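Home | Notes | Data cards | Akbulut sorting set | Changelog

# Akbulut battery sorting set

Fri 7 June, by Vilho Partanen

Hello, and thanks for opening the README, which puts you ahead of most people who download things. This is the card for the Akbulut set, which is all about one very small household job: getting batteries off a table and into the right basket. It started because every drawer in my flat in Brestonham had a few rolling about at the back, and I got fed up with trying three in a torch before finding one that worked. So I wrote down some rules for sorting them, and the rules grew into a set.

## What's in it

There are 1,369 episodes in the current release. Each is a short go at the same job, with batteries on a light wooden tabletop and coloured plastic baskets to put them in. I like the pale wood for this, the dark cells show up nicely against it. The silver ones less so, especially late in the afternoon, and if you're filtering by how easy things are to see I'd start there.

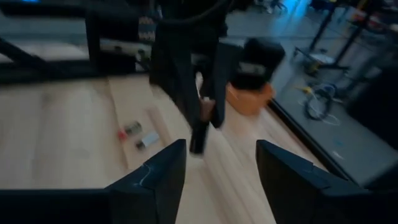 I've kept the layouts a bit untidy on purpose. A kitchen table at home is never laid out on a grid, and the first version (the one I called Ornar, now retired, please stop asking for it!) had everything so neatly spaced that it was no use to anyone with a real drawer to sort. So baskets move about between sessions and get turned, and other bits and bobs are allowed to stay on the table as long as they don't roll.

## The baskets

Small plastic ones, the sort you'd put clothes pegs or hair ties in. I went for small ones, as my first lot were big and you couldn't tell what was in them without leaning right over. Colour is only there to tell one basket from another. Orange does NOT mean flat and teal does NOT mean charged, whatever the old wiki page said. Which kind of battery goes where is set in `layout.txt` for each session, so read that first.
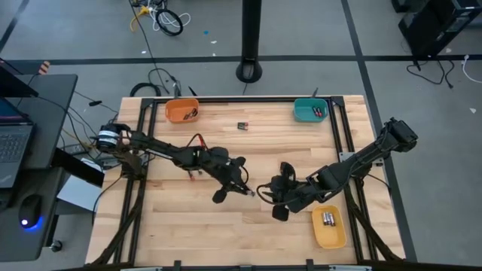 Orange, teal and yellow baskets partly filled, with one dark battery still loose on the wood.

## Rules I sort by

- Go by the look of the casing. Labels wear off and half of them are upside down anyway.
- One kind per basket.
- A battery lying across the rim counts as out.
- Anything that rolls off the table ends the episode. It's still in the set, marked `dropped`.
- Leaky ones never go on the table at all. They go straight in the tub for the recycling point.

## Files

`episodes/` has the recordings, `layouts/` has the session layouts and `notes/` is me grumbling in plain text. The first 700 episodes use the old names from Stoken, so you'll see `bin_a` where later ones say `basket_a`. Same thing. I did mean to rename them and I still might.

## Known niggles

Two sessions have the teal basket written down as green. Some of the notes from last November are very short (I had a cold). If a basket gets nudged halfway through, the layout file won't know about it, as it only records the start.

If you find a mistake, send me the episode name and what you think it should say, and I'll fix it in the next release.

Contact: Vilho Partanen, Brestonham | © Akbulut sorting set | Back to top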